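2023年1月29日 星期日 阴

醒得早。不是自愿的，楼上又在拖椅子。翻了两个身，算了，起来。

早饭的事。昨天晚上就想好要认真弄一顿，前一阵吃得太乱，年三十到初七顿顿油，胃里像垫了块抹布。冰箱里最后那点饺子也不想碰了，冻得裂了口，皮上一层霜。先放着吧。放到什么时候不知道。

吐司，麦片，完。就这两样也能把我搞得手忙脚乱。

先说面包。昨天去Nidham买的，关门前最后一炉，切好的，店里那个姑娘问要厚要薄，我说薄，她切出来的还是厚。回家一比，塞进面包机刚刚好，再厚一点就要卡住。上次就是卡住了，拿筷子撬，撬出来半片，另外半片粘在里面的铁丝上，屋里糊味散了两天。Thaddäus来的时候站在门口闻，说你家着火了？没有。没着火。就是一片面包。

所以这次先比好了再烤。学乖了。

档位还是那个老问题。三档白的，四档黑边，中间没有。转到三和四中间那条缝上，有时候灵有时候不灵，看它心情。后来干脆用手机掐，90秒，到点按取消，自己弹起来，颜色正好，那种浅浅的焦黄，边上硬，中间还是软的。再多几秒就过了。今天第一片因为去找黄油，多呆了一会，出来是咖啡色。刮了刮，照吃。刮下来的黑渣掉进水槽里，冲了半天冲不干净，挂在滤网上。

黄油硬得像砖。昨晚应该拿出来的，忘了。切一片放盘子边上等它软，等不及，直接往热面包上按，按出一个坑。面包破了，黄油还是方的。下次切薄一点，或者头天晚上就搁外面。写在这里给自己看，写了也不见得记得。

麦片是新开的那盒，在Drolden买的，打折。旧的那盒底下全是碎末，倒进牛奶里变成糊，像喂小孩的。新的好，金黄的，脆，倒进碗里哗啦一声。我喜欢那个声音！就是倒的时候收不住手，每次都倒多，每次都说下次少倒。盒子里那层内袋也烦人，撕开就没办法在封上，撕歪了更麻烦，口子一路裂到底，麦片从袋子和纸盒之间漏下去，到最后拆盒子的时候能在底下找到一把。软的。去年夏天有一回还找到过一只小虫，不写了，恶心。

现在的办法：用剪刀剪，别撕。剪一个小角，倒完卷两下，拿夹子夹住。夹子是晾袜子那种。袜子少夹一只就少夹一只。

先倒麦片还是先倒奶这件事，和Jahangir吵过。他是先倒奶的，然后一把一把往里撒，撒一点吃一点，说这样永远是脆的。道理是有的，可是看着太累了，吃个早饭像喂鱼。我还是先麦片后奶，倒到刚刚漫过一点，快吃，前面几口脆，后面几口软，软的也有软的好。他说这叫没有计划。我说这叫早饭。

牛奶只剩一个底了。倒出来刚够。要买。 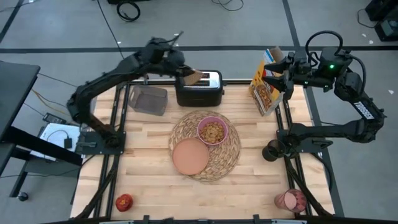
又说到摆的问题。以前我是站在灶台边上吃的，一手面包一手手机，碎屑掉一地，吃完不知道自己吃了什么。去年四月搬进来以后说要改，一直没改。过年那几天妈视频，镜头一晃看见我站着啃面包，说了我有十分钟，说你连个坐的地方都没有吗，说你爸当年在工地上都知道找块砖坐下。行行行。坐下吃。

坐下吃就得有个样子。草编的那个圆垫子翻出来了，一直压在柜子最底下，有一股干草味，晒了一下午才散。碗放垫子上，盘子也放垫子上，挤是挤了一点，盘子压着边，可是一下子就像回事了。怪得很，就一个垫子。不垫的时候碗放桌上是“放着”，垫了就是“摆着”。木头桌子也省得烫出印子，上次那个茶壶留下的白圈到现在还没弄掉，用牙膏擦过，用核桃擦过，用妈说的什么蛋黄酱擦过，全没用，蛋黄酱那次还招了蚂蚁。

碗是粉的，盘子是陶土那种红褐色。两个不是一套，也不配，至少Jahangir说不配。他说粉配灰，红褐配白，你这样摆像两家人拼桌。我觉得挺好的。粉碗装麦片，黄黄的一堆，看着就有胃口。白碗装麦片像医院。陶土色那个盘子装吐司正好，焦边落在上面不显脏，掉点渣也看不出来，省得老想擦。唯一的毛病是盘底糙，在木头上一拖就响，吱——，牙都酸。有了垫子就不响了。垫子又立一功。

粉杯子跟粉碗倒是一个颜色，不过杯子我用得少，口太大，茶凉得快，适合喝水漱口那种喝法。今天拿它喝了牛奶剩的那一口，喝完随手一搁，差点滚下去。手快。接住了。要是碎了今天一天都不用干别的。

说到垫子要记一笔怎么洗，省得到时候又上网查。
不能泡水，泡了会变形，翘边，翘起来再也压不回去。
湿布拧干擦一遍，缝里的碎屑用旧牙刷刷，顺着编的方向一圈一圈来，别横着刷。
平放晾，别挂，别靠墙。上次靠墙晾，干了以后像一顶帽子。
发霉就扔，别心疼。

麦片的碎末特别喜欢往缝里钻。吐司渣还好，一抖就掉。所以吃完先抖，抖在窗外？不行，楼下晒被子。抖水槽里。

面包机底下那个接渣盘，今天一狠心抽出来看了。不该看的。攒了不知道多久，一层黑的一层黄的，跟地质似的，最底下还有几粒葡萄干，硬得像小石头。我什么时候烤过葡萄干面包？想了半天，应该是Thaddäus住这里那几天烤的。他那阵子什么都往里塞，葡萄干的，撒芝麻的，有一次还想塞一块涂好了奶酪的，被我拦下来了。奶酪要是滴下去，这台机子就交代了。拔了插头，倒渣，用干布擦，没敢用水。倒过来拍了几下，又掉出来一堆，拍完旧报纸上黑乎乎一片。里面铁丝上还有粘着的，够不着，随它去。

擦完倒是亮了，上面那圈银色的能照见人。照见一张没洗的脸。去洗脸。

洗完回来麦片软了。唉。

那台机子是前年搬家的时候Jahangir送的，说是自己买了嫌占地方。他原话是“给你比给废品站强”。谢谢啊。不过是真好用，比我之前那台Gazi强得多，那台一边焦一边白，每次得把面包掉个头再烤一遍，烤出来像斑马。后来有一天按下去不弹了，怎么拍都不弹，扔了。扔的时候有点舍不得，那是我来这边以后买的头一件电器，从二手店抱回来的，抱着坐公车，旁边的老太太一直看。

位置也得改。面包机原来放在窗台下面，线够不着插座，接了拖线板，拖线板又绊脚。现在往里靠，靠桌子后边，前面空出来吃饭。麦片盒子立角上，高，挡一点光，不过顺手，一伸手就够得着，不用每次开柜子。柜子门那个铰链松了，一开就往下掉，要抬着关。拧过，又松了。螺丝洞撑大了，Thaddäus说塞根牙签进去再拧，我还没试。牙签倒是有。要试。

那个灰色的半透明的收纳盒也先搁在桌上，就挨着面包机的左边。本来打算一次收拾完，把小东西都归进去，黄油刀啊，夹子啊，茶包啊，还有那把总找不到的剪刀。结果拿出来擦了擦，放在那里，歪着，就去弄别的了。想起来再摆正吧。买这种盒子的时候总觉得日子要变整齐了，买回来就多了一样要整齐的东西。

对，网上那些什么早餐角，看得我头晕。木托盘，玻璃罐，标签纸，一排罐子都贴着手写字。我也动过心，有段时间想把麦片倒进玻璃罐里，看中一套，Esine那边小店里的，标价3000，我以为看错了，又看了一遍，没看错。放回去的时候手都是轻的。就几个罐子！够我吃多少麦片。纸盒子挺好的，盒子上还印着麦片，不用贴标签，看一眼就知道里面是什么。

而且倒进罐子有个麻烦，新的旧的混在一起，底下的永远吃不到。外婆家的米缸就是这样，上面是新米，底下是陈米，生了虫就一缸都要筛。小时候最怕筛米那天。外婆戴着老花镜坐在院子里，簸箕一颠一颠，米往上飞，糠往外飞，虫子自己爬。我蹲在旁边赶鸡。跑题了。

吃完看了眼钟，都过了9点。一顿早饭磨蹭成这样。快的时候从烤到洗碗16分钟，掐过的，那是上班的日子，今天不用赶，反而像在赶。也不知道赶什么。

洗碗。粉碗泡着，麦片糊干了最难洗，比米饭还难，所以吃完马上泡，别等。这条要遵守。昨天没遵守，今天早上抠了半天，指甲都抠疼了。盘子就冲一下，几粒渣。黄油刀要热水，凉水越洗越滑，油跑到海绵上，海绵又把油带到碗上，全完。海绵也该换了，角都烂了，换下来的刷水槽。

然后试了一件早就想试的：头天晚上全摆好。妈的办法，她说你们小时候上学，我都是睡前把碗筷摆好，早上眼睛没睁开也能把饭端上来。我说那是你。不过想想也有道理。今晚就试：垫子，碗，盘子，麦片立旁边，面包留在袋子里别拿出来（会干），刀放盘子右边，黄油从冰箱拿出来盖上。早上起来只要按一下，倒一下，就可以坐下。碗要不要倒扣？倒扣防灰，可是倒扣了早上还得翻过来。妈当年是扣着的，还盖一块纱布。我没有纱布。先正着放，看看落不落灰。

问了Jahangir，他回了一串笑脸，说你是要给自己开酒店。过一会又发一条，问垫子哪里买的。哈！

垫子哪里买的我还真想不起来。好像是夏天的集市，也好像是谁送的。反正不是Drolden，Drolden只有塑料的，印着柠檬那种。翻了翻柜子看有没有标签，没有，倒翻出来一包过期的酵母和一把不知道谁家的钥匙。钥匙先留着。酵母扔了。

下午出去了一趟，买牛奶。顺便。顺便了一大堆：牛奶，鸡蛋，海绵，一小罐杏子酱，橘子。橘子挺甜，皮厚，剥一个手黄半天。酱是看着颜色买的，回来才发现糖比杏子多，字太小，在店里没看。抹吐司上试了一口，甜得眯眼，要配黄油，黄油的咸能压一压。或者拌在酸奶里。酸奶没买。又忘了。清单写了放在桌上没带出门，这种事要说几遍。

雨下了一阵，没带伞，牛奶抱在怀里跑回来的。鞋湿了，塞报纸。报纸就是上午接渣那张的另外半张，物尽其用。

路上遇见Thaddäus，骑车，一脚撑地跟我说了两句。说他下礼拜要过来还那口锅，问我早上还吃不吃面包，他可以带一条他自己烤的，黑麦的。他烤的黑麦面包我领教过，能敲钉子。可是切薄了烤一烤又确实香，嚼得腮帮子疼，香。我说带吧带吧。切好再带，我那把刀切不动。他说切好就没有灵魂了。随他。

黑麦的要烤多久还得重新掐，密度不一样，90秒肯定不够，表面都没热。上次烤了两轮。先烤一轮，拿出来晾一下，再来一轮短的，这样中间也热，外面也不至于黑。要记。到时候试了再写准确数字。

晚上随便吃的，面条，卧了个蛋，葱花没有了，撒了点干的。干葱花等于没有葱花。妈又打来，问早饭坐着吃了没有，坐着吃了，拍给她看了没有，没拍。她不信。我把垫子举到镜头前面给她看，她说这不是锅垫吗。

锅垫？？

她说家里以前就有一个，一模一样，垫砂锅的，后来让你爸烫了个洞。我说这个是餐垫，餐垫。她说都一样，圆的嘛。挂了以后我拿着看了半天。也可能真是锅垫。管它，碗放得下盘子放得下就行。

现在十点多，困，还有几件事没写，赶紧写完：

面包剩下的分了两份，一份放冷冻，隔着油纸一片一片隔开，不隔开会冻成一整块，上回用刀撬差点撬到手。冻的不用化，直接烤，多加40秒。这个数是试出来的，焦过一片，白过一片，现在这个刚好。另一份放袋子里，明后天吃完。夹子不够用了，又少夹一只袜子。

鸡蛋要不要也弄进早饭里，想了一下，不弄。一弄鸡蛋就要开火，一开火就要洗锅，一洗锅就不想坐了。礼拜天再说。今天就是礼拜天。下个礼拜天再说。

水果可以有。橘子不用切，放垫子旁边就行，颜色也好看。苹果要切，切了要黄，算了。

铰链牙签的事，没弄。

收纳盒还是歪着。

碗摆好了。黄油拿出来了，盖了个小碟子。麦片盒转了一下，开口朝我这边。刀在右边。明天几点起还没定，闹钟先定七点，反正楼上也会拖椅子。

手机没电了，去找充电线。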